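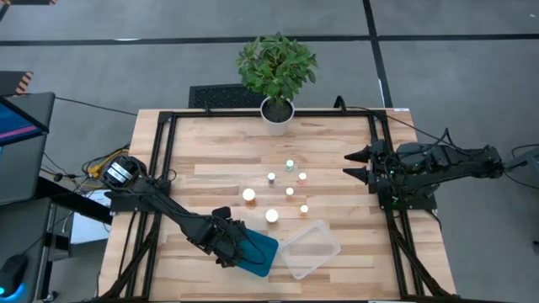

Posted by Kirstin Moffat in Media buying, February | 7 comments

Brulgate's radio spots for Nirness oatcakes have been on air for long enough now to say something about the frequency cap. The plan I inherited had none. It bought reach across the breakfast and drive slots, and the same listener could hear the same thirty seconds four times before nine in the morning.

I asked Jessie Morrison at Tallent for the station logs and matched them against the voucher codes read out at the end of each spot. There were 474 redemptions in the first burst. The code is different for each daypart, so splitting them was simple. Breakfast took 300. The late evening slot, which costs a good deal less, took 100, and the rest came from drive.

Two cautions. A voucher code measures people who can be bothered with a voucher code. The evening spot was also the longer edit, with the shop names in it, so slot and script are mixed together and I can't separate them with what I have.

For the second burst I have moved part of the breakfast money to late evening and kept the longer edit in both. Donnie Matheson would have preferred to drop drive altogether. I left it in at a low weight, mostly to keep the comparison going.

The cap is set at two per listener per day, by the station's own estimate of listening. How they arrive at that estimate is a separate post. I have asked for the method and been sent a rate card.

Filed under: radio, frequency, vouchers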